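1/ Right, I promised a few of you the story of the sponge, so put the kettle on, because I've never managed to tell anything briefly.

2/ We've been teaching our simulated arm at Drenari to pick up soft things. Tatsuya Hattori set off a batch of 3,000 grasps one evening in April and we all went home feeling very pleased with ourselves.

3/ Next morning the log said every single one had passed. Lovely! Except Fumiko Sugawara, bless her, doesn't trust a clean sheet, so she opened a few up and had a proper look at them.

Closed fingers, yellow-green sponge between them, nothing but blue-grey all round. You'd have ticked it as well, I think. I certainly did. 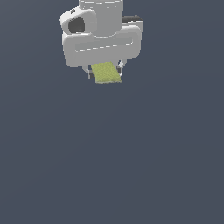 4/ The trouble was in the force readings. In 31 of the runs she checked, the grip force climbed and climbed after the fingers had shut, and the limit that should have stopped it never kicked in. On a sponge you'd hardly notice. On somebody's thumb you very much would.

5/ It came down to a settings file. The limit had been typed in for our old gripper, the new one calls it something else, and the software just shrugged and carried on with no limit at all — not even a warning in the log.

6/ The same file was due to go onto the real arm at 11 that morning. I went a bit cold when I realised, and Tatsuya went off to make everyone tea.

7/ So now a missing limit stops the whole run, and the pass check reads force as well as position. We're rerunning the lot tonight. Thank you Fumiko, biscuits are on me all week x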